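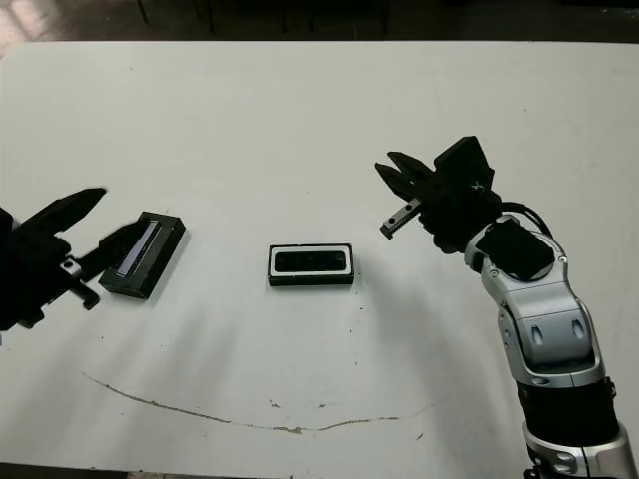
tinlidtuesday → moved to Boxes & Packing

I love a proper phone box, and I'm trying to get mine back together so it looks as good as it did when I first lifted the lid! I'm passing on my old Janus to a buyer the other side of Zandodham and I want them to have that same nice moment. I've been doing it on my white table, which shows up every speck (and has that long thin brownish line curving across it). The part with the white surround and the dark recess is where I've come unstuck. Does the white card stay in the bottom of the box with the phone on top of it, or does it lift out so the phone sits lower? I've tried it both ways and can't decide which one looks right.

Second thing, while I have you all. What's the best way to clean the glass before it goes in? I want it gleaming, but I don't want to trap fluff under anything. I've got it booked for collection at the end of March so there is time to do it nicely.

3 min read

pocketfulofkeys

Oh, I enjoy this sort of job far more than I should. I've boxed up six phones for family over the years and the card nearly always stays in. On the ones I've had, it made a little bed for the phone, and the leaflets and SIM pin went in the space below. Try this order:

Leads and plug first, if you're sending them. Leaflets next, flat. Then the card, pushed down gently at all four corners until it stops. Phone last.

If the lid won't go all the way down, something underneath is sitting proud, and nine times out of ten it's the cable. Coil it flatter and have another go. Don't press on the lid, ever.

For the glass, use a dry microfibre cloth, the sort you'd use on spectacles. Breathe on it if there's a stubborn mark and wipe in one direction.
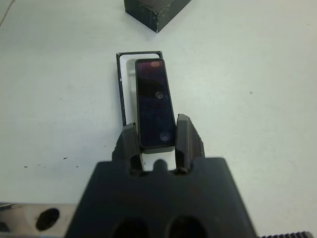 Wipe the table down too before you start, with a barely damp cloth, and let it dry. Crumbs and grit get everywhere, and you really don't want one between the screen and whatever it's resting on. I put a clean tea towel down and work on that — it stops the lid sliding about as well. Good luck, I bet your buyer will be thrilled.

rustyhinge_6

Just bung it in and shut the lid, it's a phone. Bubble wrap round the outside if it's going in the post.

marmaladeandstring

Lovely question! I had a Kos, and its card came out completely, so it does depend on the make. Have a look at the underside of yours. Mine had finger holes, meaning it was made to be lifted, and there was a second layer hiding below that I'd never noticed in all the time I owned it (with the spare earbud tips in, hurrah).

Two more bits. Write down the IMEI and check it against the sticker on the box, as buyers do like them to match. And sign out of all your accounts and reset the phone before it goes anywhere near the box. I once got everything beautifully packed, with ribbon, and had to undo the lot to sign out. The second bow was never as good as the first.

If the screen protector has bubbles or little round marks in it, I'd peel it off and let the new owner start afresh.

tinlidtuesday

Card is staying in, and I'm off to find the tea towel. Thank you both — and rusty, yes, fair enough!

Viewed 1365 times

Home Ask Browse Boxes & Packing Phones Sign in

Contact us | © Jarudness Community Help | Back to top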